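Filed under: Slow mornings, Language, Home

When I moved to Vamside I believed that I already spoke English. I had read it for many years and I could write a polite letter to a bank. Then I went into the shop on the corner and the woman behind the counter asked me "You all right?", and I began to explain to her how I was. I told her about my back and about the train. There were three people behind me in the queue.

It took me a good while to understand that this question is a greeting, and that the correct answer is the same question again. I still find it strange. In Norwegian we also ask how it goes, but if a person asks, you may answer him a little. Here the answer seems to be almost a mistake.

I have been thinking about this because my old friend Eskil Løken is planning to move here in November, and he has asked me to write down what he should know. I started a list, but it became long and rather boring, so I am making it into a post instead. Eskil can read it here like everybody else.

The first matter is lunch. Where I grew up, lunch was at eleven or half past eleven, it was cold, and it came in paper. You ate your bread with brown cheese, you folded the paper, and you were finished in the time it takes to boil an egg. Dinner was at four or five. My mother's kitchen was closed by six, and if you were hungry after that you could have another slice of bread before bed.

In Vamside lunch is much later. At the office where I work, people begin to look at the clock at half past twelve, and some of them do not eat before two. The first weeks I was so hungry at eleven that I ate in secret, in the stairs, like a schoolboy. Frøydis Torvik, who moved here from Bergen long before me, told me to stop fighting it and move my breakfast instead. She eats porridge at nine. I have tried this and it works quite well on working days, but on Saturdays I still fall back to the old hours if I do not watch myself.

The next difficulty is what the meals are called. Some of my neighbours call the meal in the middle of the day "dinner", and the evening meal is "tea", although there may be no tea with it. Others say "lunch" and "dinner", and a few say "supper". I was once invited for tea and came with a cake, after having eaten a full dinner at home at five. There was a pie, potatoes, peas and gravy. I ate all of it and I could not sleep that night.

Now I always ask "what time, and shall I be hungry?" People laugh, but they answer.

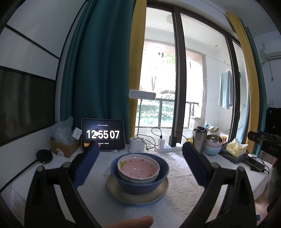 Five to one, and the bowls are out on the white cloth.

Sundays are the day when I have given in completely. I used to think that a late Sunday lunch was a way to lose the whole day, and I wanted to be out walking while there was light. But my neighbour Ivar Strand (he is also from the north, but has been here so long that his Norwegian has an accent) has the habit of a long table on Sundays, where people come at one and leave when it is dark. Nobody is in a hurry to clear away. One talks, one has a little more, somebody makes coffee. The first time I stood up after forty minutes and thanked for the food, as I was taught to do, and they thought that I was ill.

We say "takk for maten" after every meal at home, to the person who has cooked. There is no good English for it. "Thank you for the food" sounds as if you have been given a parcel. I say it anyway, and Ivar's children have started to say it too, in a very funny voice.

Then there is the bus to Stistdale, which I must mention because Eskil does not drive. It is the number 23 and it goes from the bottom of the hill. You have to put out your arm, or it will pass you – I learned this in the rain. When you get off you say thank you to the driver, loudly, also if you leave by the back door. I was too shy for this for a whole winter. Now I would feel rude without it, and when I was home in the summer I shouted my thanks to a driver in Trondheim, who looked at me in his mirror with real worry.

The walk in Tultadwood is worth the ticket. The path climbs 200 metres from the bus stop, not more, so an old man from the mountains should manage it without complaint. There is a bench on the top where you can eat your bread in paper at eleven o'clock, if you must.

About the cold: bring wool. It is not so cold outside, but it is cold inside. The houses here are heated for an hour in the morning and a few hours in the evening, and in between you are supposed to wear a jumper. I paid no attention to this in my first year and kept the heating on as at home. The bill for that winter was 700 pounds and I read it standing up. Since then I have a blanket in every room.

And at last, the word "quite". This one has given me more trouble than all the others together. If an English colleague says that your report is "quite good", he is perhaps not very happy with it. But if he says that it is "quite excellent", he is very happy. I have asked several people to explain the rule and they all gave me different ones. One of them said that it depends on the eyebrows.

I will continue with doctors, bins and the washing machine in the kitchen another day. If you have moved here from somewhere else and there is something you wish you had known, please write it in the comments, and I will pass it on to Eskil. He says he is quite worried, but I do not know yet which kind he means.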